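6 Mitgliederverwaltung im Vereinsarchiv

Dieser Abschnitt beschreibt, wie historische Mitgliederbücher von Frauen- und Mädchenvereinen in Vuvisow angelegt, erfasst und mit den Ortsgruppen verknüpft werden. Vorausgesetzt wird eine abgeschlossene Grundeinrichtung nach Abschnitt 3. Die Bearbeitung erfordert die Rolle »Erfassung« oder »Archivleitung«.

Stand: Donnerstag, 6. Februar 2025
Bearbeitung: Yeshi Gebru

6.1 Bestand anlegen

1. Im Hauptmenü »Bestände« öffnen und »Neuer Bestand« wählen.
2. Den Namen des Vereins in der Schreibweise der ältesten vorliegenden Satzung eintragen. Spätere Namensformen gehören in das Feld »Weitere Namen«, jeweils mit Jahr der Umbenennung.
3. Unter »Trägerschaft« angeben, ob der Verein kirchlich, kommunal oder frei getragen war. Bei Wechsel der Trägerschaft für jeden Zeitraum eine eigene Zeile anlegen.
4. Signatur vergeben. Die Signatur besteht aus Bestandskürzel und laufender Nummer, zum Beispiel ZIM 2768 für das erste Mitgliederbuch der Ortsgruppe Zimmont.
5. Mit »Speichern« abschließen.

Hinweis: Eine gespeicherte Signatur kann nur von der Archivleitung geändert werden. Gelöschte Signaturen werden nicht neu vergeben.

6.2 Mitgliederbuch erfassen

1. Den Bestand öffnen und das Register »Bände« wählen.
2. »Band hinzufügen« anklicken und Laufzeit, Umfang und Erhaltungszustand eintragen. Leere Seiten zählen zum Umfang.
3. Im Feld »Spaltenbild« die Spalten des Originals in der vorgefundenen Reihenfolge anlegen. Üblich sind Name, Stand, Dienststelle, Eintritt, Austritt und Patin.
4. Zeilen einzeln übertragen. Abkürzungen bleiben stehen; die Auflösung kommt in eckigen Klammern dahinter.
5. Unleserliche Stellen mit [?] kennzeichnen. Vermutete Lesungen nicht in das Namensfeld schreiben, sondern in »Bemerkung«.
6. Nach jeder Doppelseite »Zwischenstand sichern« wählen.

Achtung: Wird das Spaltenbild nach Beginn der Erfassung geändert, gehen Einträge in entfernten Spalten verloren. Vor jeder Änderung eine Sicherung nach Abschnitt 9.2 erstellen.

Hinweis: Im Band ZIM 2788 sind Mitglieder und Patinnen in getrennten Listen geführt. Solche Bände werden als ein Band mit zwei Spaltenbildern angelegt – die zweite Liste erhält den Zusatz /b.

6.3 Mitglieder und Patinnen verknüpfen

Viele Vereine unterschieden zwischen den jungen Mitgliedern und den älteren Frauen, die für sie zuständig waren. Die Bezeichnungen wechseln je nach Ort: Patin, Helferin, Pflegerin, Vereinsmutter. Vuvisow führt alle diese Funktionen unter dem Typ »Betreuung« und zeigt die Originalbezeichnung zusätzlich an.

1. Den Personensatz des Mitglieds öffnen.
2. Unter »Beziehungen« den Typ »Betreuung« wählen.
3. Die betreuende Person suchen. Ist sie noch nicht erfasst, über »Neue Person« einen Kurzsatz anlegen.
4. Beginn und Ende der Betreuung eintragen. Fehlt das Enddatum in der Quelle, bleibt das Feld leer.
5. Fundstelle mit Band und Seite angeben.

Ohne Fundstelle lässt sich die Verknüpfung nicht speichern. Bei Namensgleichheit keine Personensätze zusammenführen, solange nicht ein zweites Merkmal übereinstimmt (Geburtsjahr, Dienststelle oder Herkunftsort).

6.4 Listen aus Wubshet übernehmen

Ältere Erfassungen aus Wubshet können als Textdatei eingelesen werden. Je Durchgang werden höchstens 49 Personensätze geprüft, größere Dateien teilt das Programm selbst auf.

1. In Wubshet die Liste mit Semikolon als Trennzeichen ausgeben.
2. In Vuvisow »Import« und dann »Personenliste« wählen.
3. Die Zuordnung der Spalten prüfen. Das Feld »Stand« wird häufig mit »Dienststelle« verwechselt.
4. Probelauf starten und das Protokoll durchsehen.
5. Import bestätigen.

Achtung: Datumsangaben ohne Jahrhundert werden nicht ergänzt. Sie stehen nach dem Import im Feld »Datum (Quelle)« und sind von Hand nachzutragen.

6.5 Sperrfristen und Freigabe

Personensätze mit Angaben zu Krankheit, Entlassung oder Fürsorge sind zunächst gesperrt. Die Freigabe erteilt die Archivleitung, im Verbund Curesum ist dafür Montserrat Cervantes zuständig. Der Antrag wird über »Freigabe anfordern« gestellt und enthält Signatur, Seite und Verwendungszweck. Gesperrte Sätze erscheinen in der Suche nur mit ihrer Nummer – Name und Laufzeit bleiben verborgen.
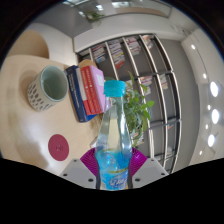
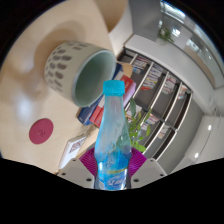

Abb. 6-1 und 6-2: Kunststoffflasche mit türkisfarbenem Schraubverschluss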